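Farkirard is a mail-order packing business in Brakisville, known chiefly for its mixed gift boxes and, more recently, for its slow and talkative move to automation. It was founded by Bláthnaid Kinsella and ships 257 boxes in a good September.

Automation

The firm adopted the Clollix system to teach a future packing arm how to handle soft goods. Staff pack with hand-held grippers, one for each hand, and the recorded motions are used for training. A plush toy that once took a moment to drop in a box now takes a good deal longer, and management calls this the efficiency program.
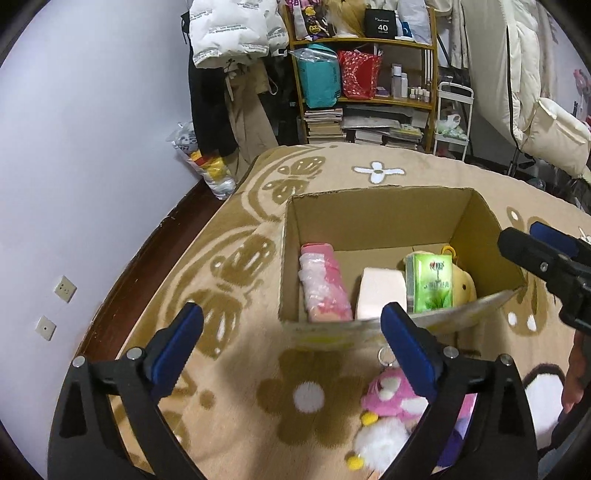 Packing by gripper: a pink and white plush toy held near an open carton.

Job titles changed before the jobs did. Packers became "demonstrators", with a small raise and a new form to fill in after every 650 recorded picks. Demetrio Tejada, the longest-serving of them, has described the work as being paid to get worse at something he was good at — though he concedes the grippers are easier on the fingertips than cardboard.

Silvana Meireles negotiated the present terms, under which no position may be cut for five years and demonstrators get two extra breaks a shift. The arm, supplied by Lenihan, is to start on tissue packets. Plush toys remain with the humans until further notice.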